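Paquette 80 Table, Dark Brown: Two Months In

Posted 10/22/24
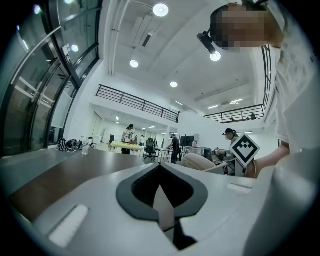 I bought the Paquette table to replace a folding one that had started to sag in the middle. I wanted a dark top and did not want to spend more than a few hundred dollars. The size I got is the 80, which is the width in centimeters of the short side. It lives in the front room near the window, where it gets used for meals, mail and whatever project is going on. The top is dark brown with a grey laminate edge, and the finish has some shine to it, so light reflects off the surface. In the store it looked flatter than that. If you want a matte table, look at one in a bright room before you order.

Delivery was from the Pluscombe warehouse and took nine days. The box weighs a lot and has no handles. Everything was wrapped well and nothing was chipped. The hardware comes in one bag with the sizes mixed together, and two of the bolt lengths are close enough that I put the wrong ones in the first leg and had to back them out. The instructions are drawings only. Assembly took me around 2 hours by myself. A second person would help when you flip it over.

The top has held up. I have set down hot mugs without a coaster and found no rings. Dried glue came off with a plastic scraper. It does show fingerprints and dust, more than the old light-colored table did, and I wipe it down most evenings. A damp cloth leaves streaks unless you go over it again with a dry one.

The edge was the part I worried about. My last table had an edge strip that peeled at the corners in the first year. On this one the strip is tight the whole way, with no gap I can catch a fingernail on. One spot on the long side has a small nick from a chair arm, and you have to look for it.

Legs are fine on a hard floor. On carpet there is a little sway if you lean on the short end. The leveling feet only turn out a short distance, so a badly uneven floor would need shims. Knee room is good on all sides and the chairs I already had fit under it.

I also looked at the Sarkar, which is heavier and has a drawer, but it was $80 more and only came in white. The Salelport version of the same size was cheaper and the sample I saw had a rough underside.

One complaint about service. I asked for a spare cap for one of the feet and got a ticket number, 963, and then nothing for three weeks. The cap did come in the end, in the wrong color.

Would buy again at the sale price. At full price I would look harder at the Sarkar.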